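Workshop notebook – seating corner, sofa and soft stuff
May 23, 2021
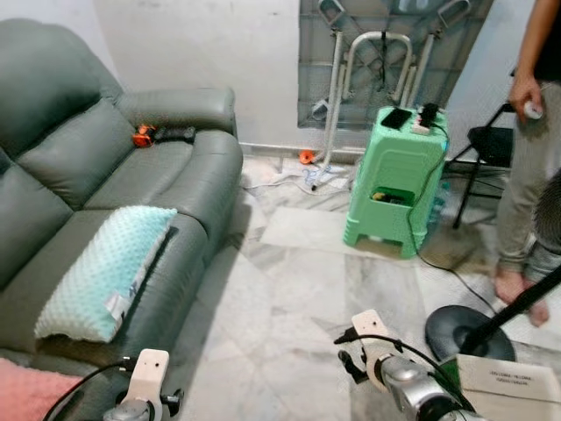 Sofa end of the room, with the mint pillow, the pink blanket and the green stool by the wall.

OK, so I finally get to write up the sofa corner, which I have been promising Keith since forever. We've been calling it the Skamano corner because that's the name on the job sheet, but really it's a room with a marble tile floor and a big dark gray-green leather sofa that we are trying to make into somewhere a person would want to sit for an evening. That's the whole job!

Leather first. I went over the seat and the back cushions with the Pokari cleaner, a damp cloth and then a dry one, working from the rolled armrest toward the near end. I like this cleaner a lot more than the stuff we used in December, which left everything smelling like a shoe store. Let it sit for 90 seconds and wipe, no scrubbing. The bottle says you can leave it longer but I tried that under a cushion and got a dull patch, so 90 it is. The two back cushions are nice and plump and I'd leave them alone. Keith wants to try firmer filling. I don't, and I'm writing it down here so there's a record of me being stubborn about it.

Now the pillow. The mint-blue one with the bubble texture is my favorite thing in the room (I know, I know, it's a pillow). It has a white tag sewn into the lower edge, and I keep going back and forth on whether to snip it. If we snip it we lose the washing instructions, and if we don't, it flips up on the seat every single time. For now the tag stays and I turn that edge toward the back when I remember, which is not always.

The pink blanket is soft and it slides. On fabric it would stay where you put it, but on leather it creeps down toward the floor all day long. Things I've tried:

Folded in thirds over the arm – looks good, slides.
Tucked behind the back cushion – stays put, looks like it's hiding.
Just draped over the near end – looks the most like a real living room, and it's what I'd go with.

Color notes, mostly for me. The pink and the mint together shouldn't work against that leather but they do, I think because the leather has enough green in it. The mint stool over by the white wall picks up the pillow too, and that was pure luck. I'd like one more thing in that family and then stop. Keith suggested a Cordero throw in mustard. Not for me, but I said I'd look at a swatch.

About that stool. I love it as a side table, with the cut-out handle and the little storage slot, but it has turned into the charging station. Phone on top, power strip on top, cord running down the side to the floor. Handy, sure, but there's no room left for a cup! I want the strip moved down or fixed to the wall, and the slot cleared out so we can use it for magazines or whatever. Same goes for the cables on the floor behind it, the white and blue ones. They are a tangle and they want sorting into what we need and what we don't.

The folded table leaning on the wall can go to storage. It's a decent table, gray top, white tube legs, but folded up back there it makes the whole wall look like a garage. Keith says we'll need it the minute it's gone. Maybe so. The black folding chair I'd keep out for visitors until the proper one turns up from Tivon.

Money, before I forget: the Tivon chair is 1,599 and the whole corner has 3,000 to spend. That leaves enough for a rug, if we're not silly about it. And I do think we want a rug. The tile is handsome, white with the gray running through it, but walk on it barefoot in the morning and you'll come around to my point of view pretty quickly. Something low and plain, with a grippy backing. I'd want it to reach a little way under the front of the sofa.

Still to do:
– clear the small odds and ends off the back of the seat by the armrest, they end up down the gap otherwise
– power strip off the stool
– sort the cables
– swatch from Cordero (fine, Keith Cartwright, I'm looking at it)
– measure for the rug, 3 sizes to compare
– second coat of Pokari conditioner on the armrest, then leave it overnight

If anyone sits down before the conditioner has had its night, please at least put the blanket under you.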